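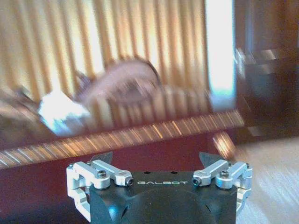
Herngate Parlor Set - README

Maintained by Evangelia Kokkinos. Annotation by Lenni Aaltonen.
Version 3, released March 31, 2026

Summary

Herngate Parlor is a set of 1753 color stills of a furnished period sitting room, grouped into 134 short sequences. It covers large furniture, window coverings and tabletops under ordinary room light. Typical uses are furniture segmentation, material labeling and surface reflection work. It replaces the Udetti release, which had no material labels.

Contents

frames/ - stills, one folder per sequence
masks/ - one mask file per still, same base name
labels.csv - object class, material class, confidence
splits/ - train, validation and test lists, split by sequence
CHANGES.txt - differences from earlier versions

Object and material classes

There are 46 object classes. The full list is in labels.csv; the notes below cover the ones that produced most of the annotator disagreement.

Curtain and blind share one class, window_covering. Vertical folds and vertical slats cannot be told apart reliably once a still has motion blur, and splitting them lowered agreement without helping any task we tested. Pale beige and golden yellow bands within one covering are a single instance. Do not split by stripe.

Blurred stills are kept. Each has blur = 1 in labels.csv, and its mask follows the visible smear, with no attempt to recover the sharp outline. Filter on that column if your task needs clean edges.

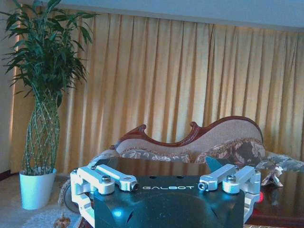
Upholstered seating is annotated in two layers, wood and fabric. The wood layer takes the exposed carved parts, and its upper boundary follows the real silhouette. On the Victorian-style sofa that means tracing each dip and peak of the backrest up to the higher hump on the right, with no straight line drawn across the dips. The pale beige upholstery and the patterned brown and cream band along the seat line are both fabric, with the band stored as a sub-part named trim. Carving gets no sub-parts of its own.

Tables are labeled by top, edge and leg. Glossy tops carry a second mask, reflection, for areas where other furniture or a window covering shows in the polish. A reflected sofa is never labeled as a sofa. Where the limit of a reflection is soft, annotators drew it at the point where the wood color takes over, and confidence is set to low.

Annotation procedure

1. First pass by one annotator, polygon tool, working from the largest object down.
2. Second pass by a different annotator on the same still, without access to the first.
3. Masks that disagreed went to Lenni Aaltonen for a final decision.
4. Material classes were assigned from the still alone. "Wood" means it looks like wood. Species and finish are not recorded.

Known problems

- Dark wood against a dark background has ragged mask edges, mostly on lower rails and legs.
- Reflection masks in the Amundsen subset were drawn before the current rule and tend to be too large. They will be redone.
- White balance was not fixed. Pale fabrics drift from cream to yellow between sequences, so do not treat color values as measurements.
- Up to 3 sequences may share a viewpoint. They are always in the same split.

Loading

Mask values are class indexes, 0 is unlabeled. The Zundeo loader reads the folder layout directly; older copies of it ignore the reflection layer without a warning, so check that it appears in the class list after loading.

Corrections

Send the sequence folder name, the still name and the class in question to Evangelia Kokkinos. Accepted corrections are listed in CHANGES.txt with the next version.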